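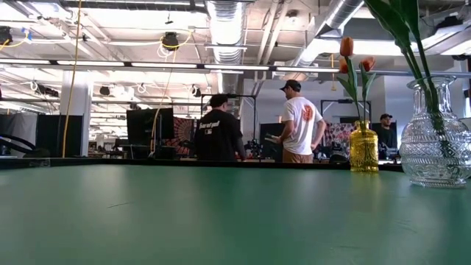

Colette Vidal asked at the end of the last session whether a narrow-necked vase is simply a bad vase, and whether we should stop buying them for the front tables. She finds that three tulips is all she can get into one before the leaves start to jam. Most of today's notes come out of her question.

FLOWERS FOR SHARED ROOMS
Session 4 handout, 10th March
Bring this back next time, with your own table sketched on the reverse.

1. Neck and stem count

A narrow neck holds stems where you put them. A wide neck lets them lean until they meet the rim. Neither is wrong, but they want different flowers. The yellow glass bottle with the orange tulips is the first kind: three blooms, standing above the neck, leaves going down into it with the stems. A fourth would probably have to be forced. If you need more flowers on the table, use a second bottle.

The big clear cut-glass vase is the second kind. The body is wide and the rim flares, so it takes thick stems with broad leaves, and they lean well out to one side. That is fine on a large table. On a small one, the lean gets in the way of whoever sits there.

Strip any leaf that would sit below the waterline. With tulips in a bottle vase this usually means the lowest leaf only. Leave the others on.

2. Clear, colored and patterned glass

Clear plain glass shows everything, including cloudy water. Patterned glass breaks up the view of the stems, so an untidy bunch looks better in it. Colored glass hides less than people expect if it is translucent. Check the water level from the side, at eye height.

Patterned glass is harder to clean. Use a bottle brush on the inside and a soft toothbrush on the outside of any raised pattern. Rinse until there is no slip left when you run a thumb along it.

3. The table surface

A glossy top doubles whatever stands on it. The green one gives back a yellowish patch under the small vase, and that patch counts as part of the arrangement. It also shows scuffs and stray bits, so wipe it before the vases go down — not after, when you will only wipe between them.

Dry the base of every vase. Felt pads are all right on a heavy vase but make a light one tip.

4. Placing two vases together

Put the smaller one toward the far edge and the larger one nearer, off to the side, if people mostly stand and talk in the room. They look across the table, and the middle stays open for cups and papers. For a seated meal, take the larger vase away.

Keep 30 cm between rims as a starting point, then adjust by eye. Orange against green is already strong, so the second vase can be foliage alone.

5. Care through the week

Tulips go on growing after they are cut, and they bend to the light. Turn the vase every day. Change the water every 2 days and trim the ends each time. Expect up to 7 days from tulips bought closed, less in a warm room.

For next time

Read the Katona sheet on bulbs and the two pages on foliage. The May session is on peonies and will be held at Mukomton, upstairs.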